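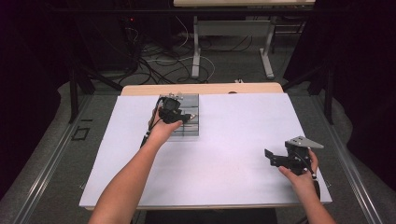
White board, ribbed grey part to the left.

About Berus

Berus is a testing and calibration laboratory for small pressure instruments. We work on dial gauges, pressure switches, transmitters and relief valves, mainly for heating contractors, food processors and maintenance departments. The company was set up by Olesia Didenko, who had run the instrument shop at a dairy equipment supplier and wanted a laboratory that would accept single items as readily as full batches.

We do not sell instruments. A customer who needs a replacement is given the test results and a plain statement of what the process requires, and buys wherever they like. This has been the arrangement from the start and it is written into our terms.

What we do

Most of our work is comparison calibration against reference gauges and a deadweight tester. The normal range is vacuum to 50 bar on gas. Higher pressures are done on oil, by prior agreement, and the instrument must be suitable for oil contact. Oxygen service gauges are kept on a separate line with their own fittings and are never connected to the oil rig.

Each instrument is left in the laboratory to reach room temperature before it is tested. Readings are taken at a minimum of five points, rising and falling, and the certificate shows both sets along with the hysteresis at each point. We report results as found. If an adjustment is made, a second set of readings is taken and both appear on the same certificate. Adjustments are not made without written consent, as some customers need the original state preserved for their own records.

Relief valves are tested for set pressure, reseat pressure and seat leakage. We will lap a seat where there is enough material left. We do not alter a set pressure from the value on the plate unless the owner's engineer has asked for it in writing.

The premises

The laboratory occupies the upper floor of the Demchenko building, with goods in and the valve rig at ground level. The deadweight tester stands on a separate plinth, which was cast before the partition walls went up. The room is held at 20 degrees, and temperature and humidity are logged continuously. Logs for the period of any test can be supplied on request.

Staff

There are 8 of us. Three work full time on gauges, two on valves, and the others cover transmitters, certificates and the front desk. New technicians spend their first months on gauges only, under a signatory, before they are allowed to work alone - the dial gauge is a simple device and most of the habits that matter can be learned on it. Olesia Didenko still signs the valve certificates herself.

Records

Certificates are issued as PDF files and filed in Endia, our job record system, by serial number. Customers with an account can retrieve past certificates and see the drift of an instrument from one visit to the next. We currently hold open accounts for 173 customers. Paper copies are available, but the electronic file is the controlled version.

Sending work to us

Goods in is open from 8.00 to 16.30. Gauges should be drained, capped and packed upright. Please enclose the contact name, the range, the medium the instrument has been used on, and any tolerance you work to. Items without a declared medium are held in quarantine until we have spoken to the owner.

Normal turnaround is five working days from booking in. September is the busiest month, as heating contractors send their gauges before the season, and turnaround then can be up to 3 weeks. Bookings for that period are best made in July - later ones are accepted if there is room on the rig.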